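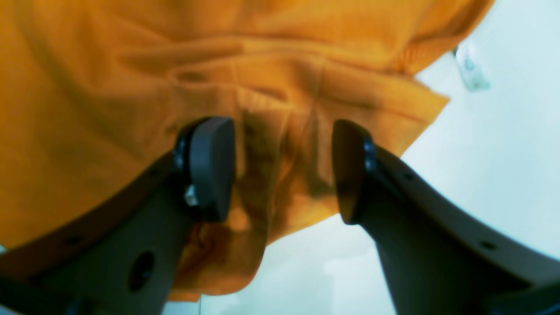
Questions about the Filitari clothing swap

What is the swap?

It is an evening where people bring clothes they do not wear any more and take home clothes that other people brought. No money changes hands for the clothes. We meet every second Wednesday in the Grorker building, upstairs, and the door opens at six.

How many pieces can I bring?

Up to 20 for each person. If you have more, please keep them for the next time. Our racks are full very quickly, especially in September, when everybody empties the summer closet at once.

How do the points work?

Each piece you bring gives you one point, and coats and boots give you 2. You pay with the same points when you choose something. The points stay on your card and do not expire. If you lost your card, tell Marisa Fontana at the desk your card number and she will write a new one.

Which condition is accepted?

Clean, dry and ready to wear tomorrow. A missing button is fine if you bring the button. We do not take underwear, swimwear or anything with a strong smell of perfume or smoke.
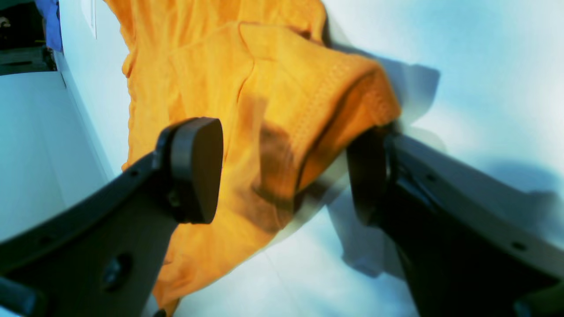 Do I have to iron everything?

No, but please fold it. Close the zippers also, they catch on knitwear in the bag.

Can I bring children's clothes?

Yes, from size 2 years and up. Baby clothes go to a different group, Ifans, and we can give you their address.

What if two people want the same thing?

The person who has it in the hand keeps it. We had some discussions about this in the past and the rule is now the same for everybody – also for helpers.
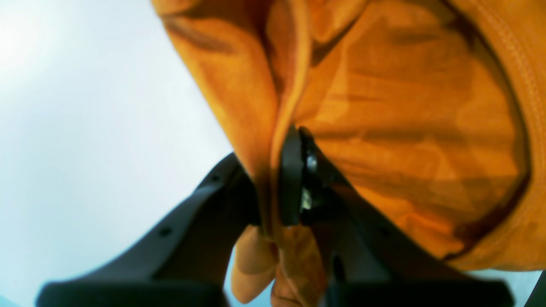 Is there a place to try things on?

There are two cabins with a curtain and one long mirror. On busy evenings, please take at most five pieces inside with you.

What happens with the clothes that stay?

They wait for one more swap. After this Dwynwen Lewis sorts them for the repair table or for textile recycling. Last season 174 pieces went to the repair table, and most of them came back to the racks.

Do I need to register?

Only for the first visit. Write us your name and you will get your card at the door.

Contact: Filitari Clothing Swap, Grorker building, room 633 | © Filitari | Back to top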